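Repair evening in Stelatley moves to the old library hall

The monthly repair evening in Stelatley will have a new home from April. The group has used the back room of the Drolter café for six years, but the room became too small last winter and some visitors had to wait outside in the rain. The town has now offered the ground floor of the old library, which stood empty after the books moved to Kesa.

Lorna Chisholm, who started the evenings, said she was very glad about the offer. "In the café we had to close the door at eight because there was no more place to sit," she told us. "In the library we can have one side for clothes and the other side for lamps, radios and so on. People with a bicycle can also come in without carrying it up the steps."

Last year the group received 194 broken things. Most of them were small kitchen machines, followed by lamps and trousers. The group does not take microwave ovens, and it does not take anything that runs on gas.

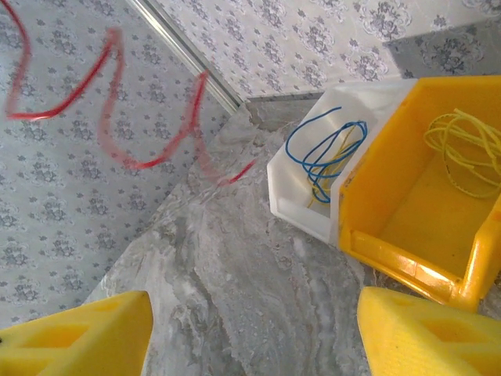
The evening stays on Tuesday and begins at six o'clock, as before. Visitors do not need to book, but they are asked to bring only one thing each, and to bring the cable or the charger with it. Repairs are free. If a new part is needed, the visitor pays the price of the part. There is a box near the door for those who want to give something for tea and electricity.

The move was not cheap. The library hall needed new sockets along the long wall, and the old heating had to be checked before the town would give the keys. Over 2000 pounds was collected for this work, a large part of it at the autumn market. The Cui bakery gave the income of one Saturday morning.

Huiling Dong, who teaches sewing in the group, hopes that the bigger hall will also bring younger visitors. She plans a short lesson at the start of every evening, where people can learn how to change a zip or close a hole in a jumper. The first lesson will be about buttons. Children can take part if an adult stays with them.

The entrance is on the side of the building, next to the bus stop. The front door on the square remains closed until the stone steps are repaired, and the town has not yet given a date for that.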